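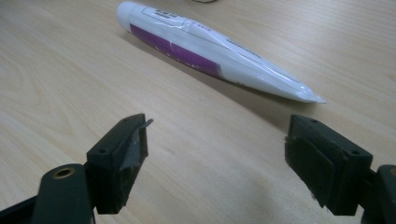

Household Chores and Automation: Frequently Asked Questions

Saha receives many inquiries about whether machines are ready to take over routine work in the home and on the packing floor. The answer depends far more on the object than on the room. A white squeeze tube with a purple band, lying on a wooden table, is a fair test: one end is a rounded cap, the other a flat crimped seal, and a grip that suits one may not suit the other. The answers below reflect our work on the Plaritwood program and are reviewed each September.

Can a machine tidy a bathroom shelf or a kitchen counter today?

In part. Picking up a single item from a clear surface is now fairly dependable. Crowded shelves, stacked items and anything behind a door remain difficult, and we do not recommend unattended use for these tasks.

Why are soft packages harder than boxes?

A box keeps its shape when held. Tubes, pouches and refill bags give way under pressure, and glossy surfaces can confuse a camera. Too much force may also push out the contents of an open package.

How many items were included in the most recent trial?

The Skuscombe trial covered 3180 pick attempts on common household goods. Results for soft packages are reported separately from those for rigid ones.

Can a machine open a tube or jar?

Not as a supported task. Twisting a cap requires one hand to hold and another to turn, and the Fletero unit has a single arm.

How long does setup take?

Please allow 30 minutes for the first session. The table should be fixed in place and at a steady height. Later sessions are shorter provided that the table has not been moved.

What does it cost to take part?

The home evaluation package is $899. This includes the loan of one Fletero unit – delivery and collection are billed separately.

Is the equipment suitable for a small shop?

Yes, for light sorting and for placing goods in open trays. Shops with more than 5 packing stations should contact Saha before applying, as a site visit is required.

Who may be present while the unit is running?

An adult must supervise at all times. Children and pets should be kept out of the work area until the arm has been switched off.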